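Inicio / Clubes / Robótica / Fichas de datos
Buscar en el repositorio... Buscar
3 comentarios · 50 compartidos

# Clerkwood: ficha de datos

Grabaciones del club de robótica con dos brazos y un tablero de piezas que parecía fácil cuando lo votamos. Mantiene la ficha Marama Tautahi, que también contesta los correos, aunque no el mismo día.

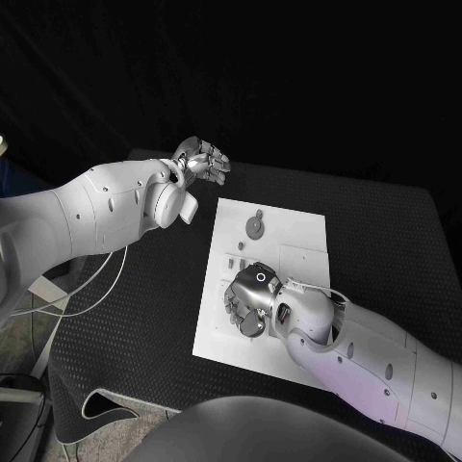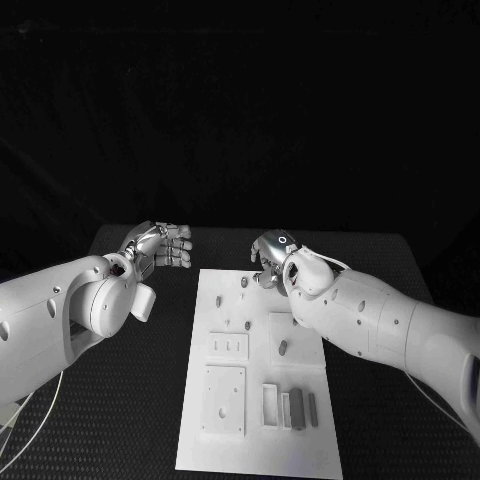

Los dos brazos sobre el tablero blanco, con la esterilla oscura debajo.

## Contenido

- 235 episodios de tarea completa, con resultado anotado a mano.
- 439 fragmentos sueltos: aproximaciones, soltar y volver a coger, y una carpeta llamada `varios` que nadie se ha ofrecido a renombrar.
- Duración: hasta 50 segundos por fragmento. Lo que pasaba de ahí solía ser una discusión.

## Cómo se grabó

Los brazos se manejan por teleoperación, una persona por turno. La primera tanda es de octubre y se nota: casi todos estábamos aprendiendo y el operador se acuerda tarde de que tiene dos manos. Los turnos se repartieron por sorteo después de que el sistema anterior (llegar antes) generara madrugones poco saludables.

El programa de captura es `cha`, escrito en el club. Guarda vídeo, posiciones articulares y una nota de texto libre. Conviene leer las notas con indulgencia.

## Etiquetas

- `ok`: la pieza acabó donde tocaba.
- `casi`: acabó cerca. El umbral de «cerca» se aprobó por mayoría ajustada.
- `no`: lo demás.

## Particiones

`stulberg` es entrenamiento y `britell`, prueba. Son los apodos de las dos estanterías donde guardábamos los discos y ya es tarde para cambiarlos. No mezclar operadores entre una y otra.

## Problemas conocidos

1. En 3 episodios el reloj del brazo derecho va adelantado. Están en `excluir.txt`.
2. Hay notas escritas en mayúsculas. No es un formato, es un estado de ánimo.
3. El tablero no siempre quedó en el mismo sitio de la mesa. Quien necesite la pose exacta tendrá que estimarla.

## Uso

Libre para clase y para proyectos de alumnos. Para otra cosa, preguntad antes.

Última revisión: 22/11/2018

Etiquetas: robótica, manipulación, dos brazos, proyectos de alumnos
Compartir · Imprimir · Avisar de un error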